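Sponges, rags and brushes: what I keep by the sink and what I don't

Posted 24 September 2020

I got three emails after my drain cleaning post asking what I use for everyday dishes, so okay, let's do the whole sink thing at once. Fair warning, I have opinions about rags.

Start with the rags! I cut up old T-shirts and flannel pajamas into squares, no hemming, and they live in a bin under the sink. Stovetop grease, floor spills, the dog's feet, all rags. I went from a roll of paper towels every few days to maybe one a month, and that one is mostly for bacon. Wash them hot, by themselves, and skip the fabric softener. It leaves a coating and then your rag just pushes water around the counter (ask me how long it took me to figure that out).

If a rag has had oil on it from wood finishing, don't toss it in the bin with the rest. Lay it flat outside, one layer, until it's stiff. Those can heat up all on their own in a pile and I'm not kidding about this one.

Dish brushes next. I have a Lolside brush with the replaceable head and I like it fine, though the handle gets gunky where the head clicks in. Pull it apart every week or so and run an old toothbrush around the collar. Stand it bristles up to dry. My mother stored hers bristles down in a cup and the bottom of that cup was something else.

Cast iron gets its own scraper. A cheap plastic one with a rounded corner does nearly everything, and for the really welded-on egg I pour in a little water, put the pan back on the burner for a minute and scrape while it's warm. Dry it on the burner too.

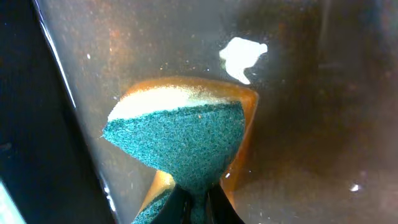 Baked-on casserole dishes are where I used to lose my temper. Now I put in a spoonful of baking soda and a squirt of dish soap, fill with hot water and walk away for 80 minutes (that's one load in my dishwasher, so I don't have to set a timer). Most of it slides off. For what's left I use the ordinary two-sided kind of sponge, yellow foam with the green scouring layer, and I go in green side first with hardly any pressure. Keep that green side off nonstick and off your good glasses, though. I hazed a whole set of tumblers that way and they never came back. Glass baking dishes I only do on the foam side, plus a soak overnight if they're really bad.

How long to keep a sponge? Mine gets two weeks on dishes, then I snip one corner off and it's demoted to the bathroom tub. Snipped corner means it never goes near a plate again. After the tub it goes out to the garage for bike chains and then it's trash. If it smells before the two weeks are up it goes straight out, no demotion. I used to microwave them, and I quit after reading that it doesn't do as much as people think.

Wring it out and stand it on its edge. Don't leave it lying in the bottom of the sink. I bought a little wire Zerkley holder in July, the suction cup kind, and it has fallen off exactly as often as you'd expect. Wet the cup, press hard, hold it to a count of 13. That gets me a week or so.

Stainless sinks: rinse, shake baking soda all over, rub with the grain using a damp rag, rinse again, then DRY it. The drying is what makes it shine. If you have hard water, a rag soaked in white vinegar and wrapped around the base of the faucet for half an hour will loosen that white crust. Don't do that on brass or on any fancy finish without checking first.

Still want to try: the Prarkier copper cloth a couple of you mentioned. If you've used one on enamel, leave me a comment, I don't want to scratch my Dutch oven finding out.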